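Kitchen Notes > Low-Carb > Snack Swaps > FAQ

Low-Carb Crackers and Chips: Frequently Asked Questions

I get a lot of mail about packaged keto crackers, most of it from people who paid too much for a box and want to know if they were had. Sometimes they were. These are the questions that keep coming back.

Are "net carbs" a real number?

It's real arithmetic. Total carbs minus fiber, minus some or all of the sugar alcohols, depending on who's doing the subtracting. The trouble is that last part. The big figure on the front of a package doesn't always follow the same rules as the one on the next package over, so I read the back panel and do it myself. If the front says 2 and my math says 6, I go with 6.

Is a cracker sold as keto always lower in carbs than a regular one?

Per cracker, usually. Per sitting, I have my doubts. Check the serving size before you get excited. The Granora seed crackers list ten pieces as a serving, and they're small enough that I went through 27 of them in front of a movie without noticing. They taste good, I'll give them that. They also taste like more.

Do cheese crisps count as crackers?

They count as cheese. If you want something to snap and carry a spoonful of tuna salad, fine. They're salty, they shatter, and they go soft under anything wet in the time it takes to cross a room. I don't see why anyone pays for them when a little grated Parmesan on parchment, baked at 400 until the edges brown, does the same job for less.

Which flour should I use at home?

Almond flour, finely ground, if you can eat nuts. Coconut flour drinks up every bit of liquid and leaves you with something like a coaster. Sunflower seed flour works, though it can turn green with baking soda (harmless, but try telling that to guests). I've read plenty of recipes claiming you can swap these cup for cup. You can't, and I wonder how many of those writers tried it.

Why do mine come out chewy?

Too thick, almost every time. Roll the dough between two sheets of parchment until you think it's thin enough, then keep going. Pull the edge pieces as they brown and put the middle ones back. Let them cool all the way on a rack before you judge them. A warm almond cracker bends, and people throw out good batches over it.

Does the brand of almond flour matter?

Less than the brands would like. I've baked the same dough with Brodedel and with a store-brand bag and had a hard time telling the two apart. Grind matters. Freshness matters too, and almond flour that smells like old paint belongs in the trash no matter what it cost. 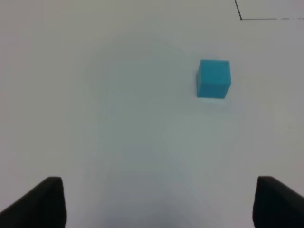
Skosia wrote in to say that I'm too hard on the packaged stuff, that not everyone has an hour to roll dough after work, and that a box in the desk drawer has kept her away from the vending machine since January. Fair enough. If a box does that for you, buy the box. My complaint is with the claims on it.

What about pork rinds?

No carbs to speak of, plenty of salt, and a smell that not every household will put up with. They're better crushed up as breading than served next to a dip. Look at the ingredients on the flavored ones, as sugar turns up in barbecue more often than you'd guess.

Can I eat as many as I want if the carbs are low?

I don't know where this idea came from, but it fills my inbox. Nuts, seeds and cheese are dense foods. A reader from Bermúdez added up one weekend of "free" snacking -- crackers, crisps, a jar of almond butter -- and got 2,327 calories on top of regular meals. Low-carb and light are two separate things.

How long do homemade ones keep?

A week in a tin, if they were fully dry going in. I've seen recipes promise a month. Mine tasted stale well before that. You can crisp them again in a 300-degree oven for a few minutes, once. After that, break them over soup.

Do you get paid by any of these companies?

No. I buy the boxes, and I complain about the price like everybody else.

Contact | Copyright Kitchen Notes, all rights reserved | Back to top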